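Orange wire basket: marks under it on a white tabletop, and a gap at the wall

Home & Surfaces > Tables, counters and shelving
Viewed 1,182 times - 3 answers

Posted by hastby_shelf

I have a matte white table pushed up against a wall of pale gray panels. On it sits a shallow oval basket made of one continuous spiral of thin orange strand. I can't tell whether the strand is coated wire or plain plastic. It bends a little under finger pressure and returns to shape. I bought it secondhand in July with no label.

Two problems. First, the tabletop looks orange under and around the basket. I have wiped it with a damp cloth and with dish soap and the color seems the same as soon as the basket goes back. I am concerned that the strand is losing dye into the surface.

Second, there is a line along the back where the table meets the wall. I don't know if it is open or filled, and crumbs collect there. I would like to close it without marking the panels.
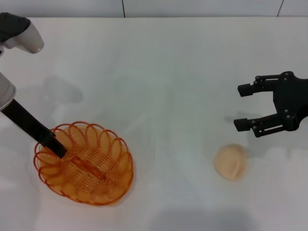 Orange coil basket on the white table, gray panels behind.

The table is a Darura, the four-leg model. The care sheet only says no abrasives. I would like to keep the basket where it is if possible. It holds keys and mail and gets moved maybe once a week.

Posted by endcombe_surfaces

Take the color first. A translucent strand acts as a filter. Light goes through it and lands on the table as a tint, and a matte white surface shows this more than any other finish would. In your photo the glow is faint and lies directly under and around the basket, so light explains it well enough. A photo can't rule out a stain, so test it.

Lift the basket straight up and look at the bare spot. If the color goes with the basket, it was light. If an outline stays, you have transfer. Then turn off the overhead light and look again from a low angle with a flashlight, which will show a faint ring that room light hides.

To check the strand itself, dampen a white cotton cloth with plain water, press it on the underside of the base for 5 minutes, and look at the cloth. Repeat with a drop of dish soap. Do not use acetone or nail polish remover for this. Either one can soften many plastics and will tell you nothing useful about normal wear.

If you do get color on the cloth:

Wash the basket in lukewarm water and let it dry fully before it goes back.
Put clear bumper pads under the base, 4 of them, spaced evenly along the oval. On a coil weave they need to sit where two strands cross or they will peel off.
Wipe the tabletop with isopropyl alcohol on a soft cloth, after testing on the underside of the table.

Also check the base for rough points. Where the strand overlaps, a cut end can work its way out and scratch a matte finish. Those scratches look gray and can't be buffed out, as buffing turns the patch shiny. Trim the end flush and turn it inward.

Posted by lowgloss

Just put a placemat under it. Mine has been on a mat for years and I have never had a mark. Felt would do.

Posted by thoroddsen_fit

Nothing so far on the second problem, so I will cover that and leave the basket alone. 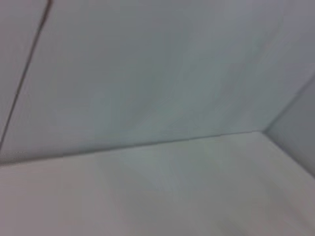
Gaps at the back of a table are usually a matter of movement. A freestanding table shifts when you lean on it, and any rigid filler will crack or pull off the wall finish. Do not run caulk between a table and a wall panel. It bonds to both, and the first time you move the table it takes the panel surface with it. The join between your gray wall and the white top reads as a soft crease with a little shadow above it, and from that I can't say if there is an opening at all. Slide a sheet of printer paper down behind the edge at several points. If it drops freely, there is a gap. If it stops, you have contact and only need to clean.

For an open gap up to the thickness of a coin, use self-adhesive foam strip on the back edge of the table only. Leave the backing film on the wall-facing side if the strip has film on both faces. The foam compresses against the wall and lets go cleanly. White or light gray will show least.

Leave the dark seam between the panels as it is. A joint like that may be there to let the panels expand, and filling it can cause them to bow. A dry brush or the crevice tool on a vacuum is enough.

Posted by hastby_shelf

Did the lift test and the cloth test. The orange goes when the basket goes, and the cloth stayed white wet and soapy. Paper drops at the left end only, so I will put foam there - the rest is touching. I found one rough strand end on the base and clipped it.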